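Wir suchen Leute, die gern Tee kochen, Tische rücken und Kabel sortieren

Tokari — Werkraum für Alltagsdinge
Stand: 10. März 2026

Seit Februar haben wir endlich mehr Platz, und jetzt brauchen wir Verstärkung! Für unser Team im Werkraum suchen wir zum nächstmöglichen Zeitpunkt eine Person in Teilzeit (20 Stunden pro Woche) und dazu mehrere Teilnehmende für unsere Küchen- und Tischrunden. Wer beides spannend findet, darf sich gern auf beides melden.

Worum es bei uns geht: Wir beschäftigen uns mit den ganz gewöhnlichen Handgriffen rund um den Tisch. Wasser aufsetzen, einschenken, Becher wegräumen, den Tisch für die nächste Runde herrichten. Das klingt klein, und ja, manchmal ist es auch klein, aber wer einmal einen Nachmittag lang überlegt hat, wo ein Wasserkocher stehen muss, damit man von beiden Seiten gut an den Griff kommt, der räumt seine eigene Küche danach um (ich habe es getan, zweimal). Unsere Aufbauten wechseln ständig. Mal ist es eine Teestation, mal ein gedeckter Frühstückstisch, mal nur eine Matte mit einem einzigen Gerät darauf.

Die Teilzeitstelle: Aufbau und Pflege der Tische

Du richtest die Arbeitstische her, legst die Matten aus, stellst Geräte und Geschirr bereit und sorgst dafür, dass am Ende alles wieder im Regal landet. Dazu gehört auch die Stromversorgung: Steckdosenleisten so legen, dass niemand darüber stolpert, Kabel prüfen, Defektes aussortieren. Unser Fundus umfasst inzwischen 2092 Teile, vom Teelöffel bis zum Klapptisch, und steht komplett in der Liste, die Zineb Ait Ali mit viel Geduld angelegt hat. Die Liste führst du weiter. Wenn ein Becher fehlt, bestellst du ihn nach. 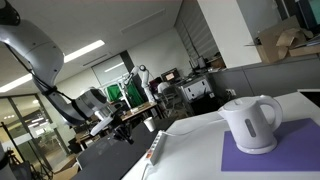

Eine Ausbildung verlangen wir dafür nicht. Erfahrung in Gastronomie, Hauswirtschaft, Requisite oder Lager hilft, ebenso ein gutes Auge für Ordnung und Lust am Umräumen. Du solltest Klapptische tragen können und Deutsch oder Englisch sprechen, am liebsten beides. Französisch und Arabisch hörst du bei uns auch jeden Tag. Eingearbeitet wirst du von Mohcine Ashour, der den Raum seit dem Umzug betreut und jede Steckdose darin kennt.

Wir bieten 2000 Euro brutto im Monat, 30 Urlaubstage, feste Zeiten am Vormittag und ein Team, das mittags zusammen isst. Die Stelle ist zunächst auf ein Jahr befristet, eine Verlängerung ist gewünscht.

Die Tischrunden: Teilnehmende gesucht

Für die Reihe »Sedari« laden wir bis zu 200 Personen ein, einzeln oder zu zweit. Eine Runde dauert 4 Stunden mit Pause. Ihr bereitet Getränke zu, deckt Tische ein und wieder ab und erzählt uns hinterher, was euch leicht von der Hand ging und was genervt hat. Besonders freuen wir uns über Menschen, die zu Hause ganz anders kochen als wir — Linkshänder, Wohngemeinschaften, Großeltern, Leute mit winziger Küche. Mitmachen könnt ihr ab 18 Jahren. Fahrtkosten erstatten wir, eine Aufwandsentschädigung gibt es auch, und für Tee ist sowieso gesorgt. Bitte sagt uns vorher Bescheid, wenn ihr im Sitzen arbeiten möchtet, dann stellen wir einen niedrigeren Tisch auf.

Bewerbung und Anmeldung

Für die Teilzeitstelle genügen uns ein Lebenslauf und ein paar Sätze dazu, welchen Raum du zuletzt gern eingerichtet hast. Ein Foto brauchen wir nicht. Ansprechpartnerin ist Nesma Bensaid. Gespräche führen wir laufend, ein Probevormittag im Werkraum gehört dazu und wird bezahlt.

Für die Tischrunden meldet ihr euch bei Reda Sqalli, gern mit zwei oder drei möglichen Terminen. Ihr könnt auch einfach anrufen oder am Vormittag vorbeikommen, der Eingang ist im Hof, zweite Tür links, klingeln bei Tokari.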